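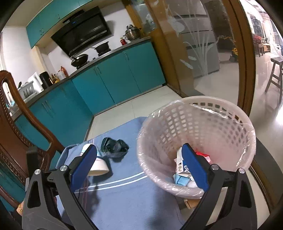

Where Does the Rubbish Go? (And Who Invited It?)

Filed under: Explain It To Me > Home > Bins, Mess and Other Treasures

Print this page | E-mail this page to a grown-up

Rubbish is a funny thing. A minute ago it was a biscuit wrapper and you loved it, or at least you loved what was in it. Then you ate the biscuit, and the wrapper became rubbish. The wrapper didn't change at all. You did.

So the first thing to know is that rubbish isn't a special material that comes from a rubbish mine. It is ordinary stuff that has run out of people who want it. Most of it was useful for a very short time. A paper cup might have had a job lasting 20 minutes, and then it spends the rest of the afternoon lying on its side where somebody else will have to pick it up.

That somebody else might be you. Sorry.

What is a bin?

A bin is a hole you can carry. Anything with a bottom and some sides can be one if the family agrees. It can be a tall metal thing with a pedal, a bucket, a cardboard box, or a round plastic basket with holes in its walls. People who design kitchens have strong feelings about bins and like to hide them in cupboards. The rubbish doesn't mind either way.

You may be wondering about the basket with holes. Surely a bin with holes is a bit like an umbrella with holes? It would be, if you poured old soup straight into it. But most people put a bag inside first. The basket stands up and the bag keeps things in, so between them they make one good bin.

Holes even have their uses. A basket with holes takes less plastic to make and weighs less to carry. Air can get through the sides too, so if you push a new bag into it, the air underneath has somewhere to go. Try putting a bag into a bin with solid walls and you will see the trouble. The bag puffs up like a jellyfish and refuses to go down, and you have to argue with it.

Why is the bag folded over the rim?

Because bags are sneaky. If you just drop one in, it waits until you throw away something heavy, such as half a melon, and then it slides down to the bottom and takes the melon with it. Now the bag is at the bottom with melon on top of it, and everything after that goes down the outside.

Folding the top of the bag over the rim holds it in place. You need enough bag to fold. If it only just reaches, it will ping off again while you are looking at it.

Here is how to line a bin, if you have never been trusted with the job:

1. Open the bag. This is the hardest part. Rub the edge between finger and thumb until it gives in.
2. Shake it so it fills with air.
3. Push the bottom of the bag down to the bottom of the bin.
4. Fold the top over the rim all the way round.
5. Tell everyone you did it.

What lives in a kitchen bin?

It depends on who lives in the kitchen. There will usually be packets, because nearly everything we eat arrives wearing a coat. There will be little cartons and bright wrappers. There will be crumpled things that used to be flat. If you are in a house with a baby, there will be things we won't go into before lunch.

Small, light rubbish takes up more room than you'd think. That is the fault of the air inside it. A carton is mostly a box of nothing once the food has gone, so squash it before you throw it away and you can fit in a lot more. Squashing cartons is also the most fun part of tidying, and it is strange that grown-ups keep it to themselves.

Some rubbish shouldn't be in the kitchen bin at all. Batteries are the main one. They can catch fire when they get crushed, and bin lorries crush everything. Batteries go to a battery collection point, and lots of shops have one near the door.

The trouble with paper cups

You would expect a paper cup to go in with the paper. It has "paper" in its name, after all. But think about it for a moment. If you fold a cup out of a page from your maths book and fill it with hot chocolate, you will soon have a lap full of hot chocolate and no homework. (Don't do this. Your teacher has heard it before.)

Most paper cups don't leak because they have a very thin layer of plastic on the inside. It keeps the drink in the cup, and it makes the cup a nuisance afterwards, as the paper and the plastic have to be pulled apart before either can be used again. Some recycling places have the machines for it and many don't. In Carkodmont you put them in the ordinary bin. Over in Prurkcombe there is a special tube for them outside the library, and people are quite smug about it.

If you aren't sure what happens where you live, look on your council's website. It will be a dull few minutes but then you will know, and you can correct people at parties.

What about plastic bags?

A used plastic bag is a bit of an in-between thing. Crumple it up and leave it on a cloth or a worktop and it looks like rubbish. Smooth it out and put it in the drawer and it becomes A Bag For Later. Every kitchen has a drawer of bags for later. The later very rarely comes.

Thin, stretchy plastic is a pest in ordinary recycling because it wraps itself round the turning parts of the sorting machines, in the same way that hair winds round the brush of a vacuum cleaner. Then everything has to stop while it is cut free. That's why many councils ask you to keep bags out of the recycling box. Lots of supermarkets will take them instead.

The best thing to do with a plastic bag is to use it again. It can be a bin bag, if it hasn't got a hole in it. Check the corners first, where the leaks like to hide.

Tidying round the furniture

Rubbish doesn't always make it as far as the bin. It settles on whatever is flat. Tables are flat, and so are the seats of chairs, and a chair with a cloth over it is so flat and comfortable-looking that things seem to be lying down for a nap.

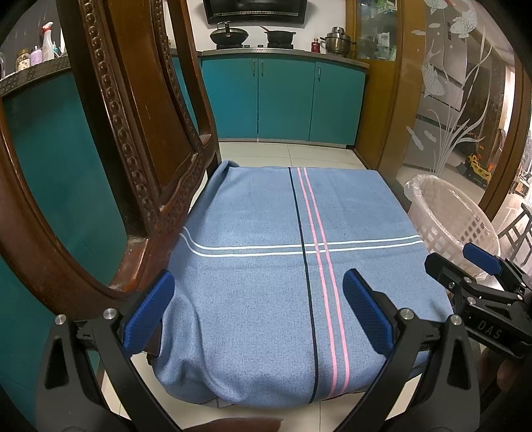 A carved chair with a striped blue cloth over its seat. The carving looks a bit like rows of beads.

A cloth on a seat does a good job. It catches crumbs and spills, and it can go in the wash. The chair can't go in the wash. Please don't find out for yourself.

To clear a cloth, pick the big things off first, then gather up the corners so that the crumbs roll into the middle. Carry it outside and shake it. Look which way the wind is blowing before you start. If the wind is blowing towards you, you'll be wearing breakfast.

Chairs with carving take longer. Dust is lazy, and it loves anywhere a duster slides over without reaching: the gaps between the bumps, the curly bits, and the corner where the arm meets the back. A dry, soft paintbrush is the thing to use. Swish it along the bumps as if you were dusting a dinosaur bone. It makes you feel like a scientist, and the grown-ups get a clean chair out of it, so both sides think they have won.

While you're down there, look at the cloth. If it has stripes going one way and more stripes crossing them, you may be looking at how it was woven. Cloth like that is often made with coloured threads running both ways, over and under each other. Look closely at a spot where two stripes cross. In many cloths the colours are mixed together there in tiny dots, as both threads are taking turns to be on top.

And then where does it go?

The bag gets tied up and taken to the big bin outside. The big bin gets wheeled to the road, usually in the dark, usually in slippers, by someone who has only just remembered.

Then the lorry comes. Our lorry in Carkodmont has 122 streets on its list, and it makes a noise like a whale with a cold. Inside there is a heavy metal plate which squashes everything up so that more will fit. (Same idea as you with the cartons, only with a bigger foot.)

After that, it can go one of 3 ways. Things that can be recycled go to be sorted. Some rubbish is burned in a special plant, such as the one at Pundport, and the heat is used to make electricity. The rest is buried in a huge hole called landfill, where some kinds of plastic may still be lying about long after your great-great-grandchildren have stopped wondering where you put the remote control.

So the rubbish doesn't go "away". There isn't an Away. It only goes to Pundport.

Page last tidied: May 2023

Print this page | E-mail this page to a grown-up

Comments

beanbag_biscuit: I tried the paintbrush on my nan's chair and it worked but then I sneezed for ages.

Pundport Primary Green Team: We live in Pundport and we would like to say that it also has a beach.

tiredparent383: My son now folds the bag over the rim and makes an announcement every time. Could you do one about socks?

mossy: what if the melon is too big for the bin

beanbag_biscuit: @mossy eat more of it first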